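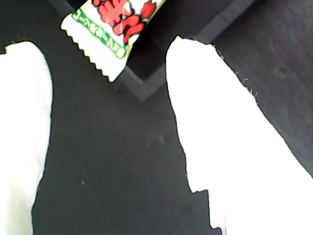 1/ The Drumthorpe Centre will again be preparing wrapped sweets for its September open day. This thread sets out the arrangements for the sorting room and for those collecting parcels on behalf of local groups.

2/ Only individually wrapped sweets can be accepted. Both ends of the wrapper must be sealed. Sweets with a torn or open seal should be set aside at the sorting table and will not be included in any parcel.

3/ Chocolate, chewing gum and anything containing nuts are outside this year's scheme. Donations of these items will be returned to the donor where a name has been left.

4/ Sweets are to be placed on the dark trays and checked there before packing. White wrappers are easier to see against a dark surface, and last year's pale trays have been withdrawn from the sorting room. Trays should be wiped down at the end of each session and stacked beside the door.
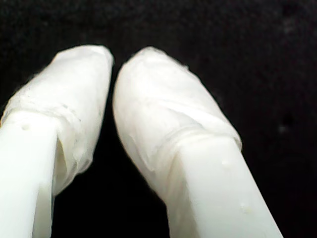 Sorting room, Drumthorpe Centre, Saturday morning.

5/ The Centre has set a limit of 2000 sweets for the open day. Parcels will be made up in bags of 100, each with a printed label giving the contents and the date of packing. Labels are held at the front desk and should not be written by hand.

6/ Groups from Plirkumow and Clerkon have asked whether mixed bags are available. They are. Requests for a single flavour cannot be met this year, and we would ask groups not to open bags in the building in order to exchange items.

7/ Collection is from the side entrance on Varghese Road. Parking outside number 79 is reserved for residents at all times. Please use the bays opposite the library and bring your collection slip with you.

8/ Sweets left over after the open day will be kept in the dry store and offered to the lunch club. None will be carried forward to next year.

9/ Questions about ingredients or collection times should be addressed to Mei Quintanilla at the front desk. Messages sent in reply to this thread are read on weekdays only.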